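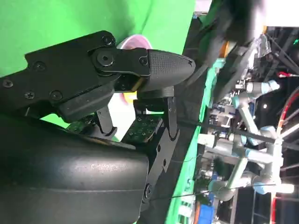 The Zurkier water softener in the basement at Nolura House is using too much salt and the hot taps still leave scale. It started in August, a few days after the supply was shut off for work in the street. I have been through the quick checks in the manual and need to know what to try next. The valve cover has to come off for most of it, so I laid out both kinds of driver first. In a dim basement I would sooner have both tools in reach than go back upstairs.

Support > Water softeners > Open tickets > Salt use

Tickets Manuals Parts Contact

Last updated: August, 4:40 pm

Opened by: Flora Halliday
Assigned to: Martim Guerreiro
Status: waiting on customer

Flora Halliday, 8:15 am
Details as requested. The unit is set to regenerate every 1,000 gallons. The counter read 3,875 when I opened the ticket. Salt is tablet type, from Skinner, same as always. The tank was filled to the usual line and was down by half in nine days. Normally that takes a month. Bypass valve is in the service position. I checked it twice.

Martim Guerreiro, 9:30 am
Thanks. Please check the clock on the display. After a power cut it can go back to noon, and regeneration then runs while people are drawing water. Also check whether the drain line is running when the unit is idle.

Flora Halliday, 11:05 am
Clock was five hours off. Reset it. Drain line has a slow trickle all the time – maybe a cup in ten minutes. There was no power cut that I know of, but the electrician had the panel open that same week.

Martim Guerreiro, 11:50 am
A constant trickle usually means grit under the piston seal. Put the unit in bypass, run one manual regeneration to let the pressure off, and unplug it. Take the piston out and rinse it in clean water. Do not use petroleum grease on the seals. Silicone only.

Flora Halliday, 3:20 pm
Done. There was brown grit on two of the seals and one has a nick in it. Trickle is down but not gone. Hardness at the kitchen tap is around 75 ppm, and it should be under 50.

Martim Guerreiro, 4:40 pm
The nicked seal needs replacing. Order the full seal kit from Gondance, as the rings are not sold singly. Until it arrives, leave the unit in bypass overnight – that will save salt. Please post a new hardness reading after the first full regeneration with the new seals, and I will keep the ticket open until then.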